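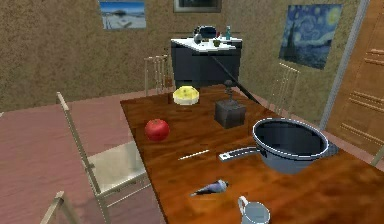 **How many demonstrations should a school club record before training a pick-and-place policy in simulation?**

Start with 50 clean ones for a single task, train on those, and only record more once you have looked at how it fails.

Longer version of what I'm asking. I help with a sixth-form robotics club and we have entered the student round of the Motari challenge. The task is to pick up a named object from a cluttered table and put it down in a marked area. Everything is done in the simulator, and the objects and starting positions are shuffled each time. We have one decent desktop and two old laptops. The students drive the arm with a gamepad and we save each run. Last year's team left us 1,548 recorded runs but their notes are thin and many of the runs seem to end with the object dropped. Do we use those, clean them up, or begin again? The first line above is what another mentor told me and I would like to know if people agree with it.

Posted by Védís Thoroddsen, October 17, 2023

---

**Lærke Norðdahl**

I agree with 50 as a first batch, with one condition: the same two or three students should record all of it. When our whole group took turns we got several ways of picking up the same object, and the policy did something halfway between them and closed the gripper on air.

As for the old runs, I would sort them before deciding. If the simulator logs the object's final position, you can write a short script that keeps only the runs where it finishes inside the marked area. Ours was 29 lines and one of the younger students wrote it. After that, check these by hand on a small sample:

- the control rate is the same as the one you use now
- the camera has not been moved between years
- the gripper command is saved as a number and has the same meaning (ours was flipped in one version, open was 1 and then open was 0)
- the run does not have a long pause at the start while someone finds the right button

If the camera has moved, leave the old runs out. You can still show them to new members as driving practice.

Keep some starting positions back for testing and don't let anyone record on them. We forgot this in our first year and our test score meant very little.

---

**kotian_club**

just use all of them, more data is better. we had 500 and it was fine

---

**Jeline**

I wouldn't use all of them. Dropped objects in the training set teach it to drop objects, at least with plain behaviour cloning. 500 good runs and 500 mixed ones are very different things.

Two points to add to Lærke's list. Write the task down in one sentence and pin it up, including what counts as finished. Our students disagreed on whether the arm had to return to its start position, so half the runs had an extra movement at the end. Also make each student fill in a line in a shared sheet after a session: name, date, simulator version, anything odd. It takes a minute and next year's team won't have to ask this.

On hardware, record on the laptops and train on the desktop overnight. Lower the image size before you do anything else. We train at a small size and the objects are still easy to tell apart.

Check the Motari rules on older recordings too. When we entered in June we had to list where all our data came from.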